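Print room notebook, Taltlow issue 2
2021-06-01

Second go at the Codthorpe pages, and I'm much happier than I was at knock-off yesterday. Writing this up while the drum cools its heels and before I forget which pile is which. (The piles have sticky notes on them now. The sticky notes fall off. Somebody please buy the good ones.)

For whoever picks this up after me: we're printing the inside pages as a two-colour job, black for the line art and a murky teal for everything wet, rotten or moonlit, and in a story set in Codthorpe that's most of it. Cover is a separate job and I'm not touching it until the title lettering is settled. There are still two versions of the T floating about. I like the one with the drip. I've been told the drip is a bit much. It's a horror comic about a drowned parish, how much is too much?

Anyway, the teal.

The first batch came off the Motora far too heavy in the big night panels, especially the double page where the congregation walks up out of the millpond. On screen it's lovely, you get the mist, you get the faces just showing through it. On paper it was a slab. All those faces gone, and you could wipe the ink off with your thumb an hour later. I had it all over my cuffs. So this morning I pulled the teal layer back for every page with a full-bleed night background, saved them out as a new set, and left the daytime pages alone. They were fine. The vicarage kitchen page is better than fine, it's the best thing we've printed so far, the lamp glow is only bare paper with the dots thinning out towards it and it really does look warm.

New set is in the folder called 706. I know that's a daft name. It's the job number the Motora spat out for it and by then I'd typed it on three other things.

Screen: went coarser. I've been saying for weeks that a fine screen would be classier and I was wrong, I'll put that in writing. The fine one fills in the moment the ink's a touch wet, and then you get those blotches that look like mould. Coarse dots hold open and you can see them from arm's length, and it has that old newsstand horror feel that the whole book's going for anyhow. Those cheap anthologies from the second-hand shop, with the host telling you a terrible pun at the end, they're all dots and bad registration and they're gorgeous.

Speaking of registration. Black over teal is drifting to the right as the stack goes down. Top of the stack is spot on, and by the end the eel-woman has got a teal shadow peeking out from under her like a cheap photocopy of herself. On her it looks spooky and I was half tempted to leave it. On the speech balloons it looks like a mistake, and it's worst on the page with all the hymn lyrics. What I tried:

Fanned the stack properly both ways before loading. Helped a bit.
Side guides in until they only just kiss the paper. Helped a lot.
Slowed it down a notch. Helped, but the run drags on and I had to listen to it.
Left the teal sheets overnight before the black pass. Can't say yet, that's tomorrow's job.

Also trapped the balloons, meaning I pulled the teal back a hair from every balloon edge so there's a skinny white moat around them. If the black lands a little off, it lands in the moat. Takes ages by hand. I've got through the first half of the book and my wrist is letting me know about it. There's probably a way to do it with a selection and a contract, and if you know it, the mug with the bat on it is yours.

Paper. We're on the Sethi uncoated, the creamy one. I fed 305 sheets today all up, counting the make-readies, and the wasters are under the bench in the banana box. Don't bin those! The backs are good for test pulls and I want to make the little notebooks out of them for the zine fair in October. The bright white stock from the last order is still on the shelf and I ran a handful through out of curiosity. Nope. Makes the teal look like toothpaste. The cream pulls it down towards pond, which is what we want. The cream does shed, though, so brush the feed tyre between piles or you'll get little white freckles in the solid blacks. I've got freckles all through the crypt page. They look a bit like stars, in a crypt, so that's a reprint.

Grain direction, while I'm at it. I loaded one lot the wrong way around and the fold cracked on the dummy copy. Arrow on the ream label goes towards the wall. I've drawn it on the tray in texta so even I can't stuff it up again.

Lettering notes, mostly for the two people who argued with me about it at lunch. The whisper balloons with the dashed outline do not survive printing at that weight. The dashes break up and it reads as a dirty balloon. I've swapped to a solid thin outline with the text set smaller inside a bigger balloon, so there's lots of air around the words. Reads as quiet. I stole that from about every comic I've ever loved. The bell sound effects stay hand-drawn, and I'd fight for them. The big one that runs behind the tower on page 2 now overprints in teal only, no black outline, so it sits back in the fog and you sort of hear it before you read it.

The caption boxes I'm less sure about. The sexton narrates in that curly hand and it's a pain at small sizes, all the e's close up. I thickened the counters on a test line and it got better without losing the scratchiness. Needs someone else's eyes. Test strip is pegged on the line, third peg from the sink, have a squiz and write what you think on it in pencil.

Humidity's been a nuisance too. It's bucketing down outside and the paper's drinking it in, you can feel the edges going wavy. I've put the opened reams back in their wrappers with a board on top. The heater stays off near the drying rack, please. Last time the sheets curled up like chips and the feeder wouldn't have a bar of them.

Pages I'd call done: the kitchen, the ferry, the funeral tea, and the one that's all hands coming up through the floorboards, which got a proper "eugh" from the bloke delivering the toner, so that's a review I'll take. Pages that need another go: the millpond spread, the crypt, both hymn pages.
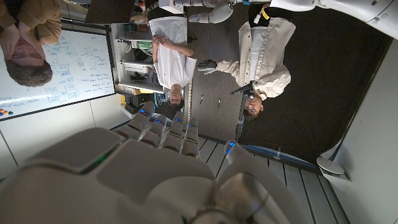

Do we need to reprint the teal on the millpond spread, or can the heavy sheets be saved by running a lighter black over the top?
Reprint the teal. The faces are lost in that layer and no amount of fiddling with the black will bring them back, and the extra ink on top would only set off against the facing page. Use the 706 files, coarse screen, slow speed, and give them a night on the rack before anything else touches them.

Set-off is the other thing I've been chasing, by the way. Solid teal facing solid teal is asking for it. I've interleaved the spread with newsprint from the end roll and the sheets lifted apart clean at home time, but they'd only been sitting an hour or so under no weight at all. Check them before you stack anything on top. And if you do get a ghost of the church tower on the wrong page, show me before you chuck it, I've got a soft spot for those.

Drum's been wiped down and parked with the cover on. Tube of teal is nearly out and there's a spare behind the staples, in a box marked 212, which was for something else.

Still to do:
trap balloons, back half
black pass on the rested sheets
crypt page, again, after a good clean of the feed tyre
order cream stock
ask about the T with the drip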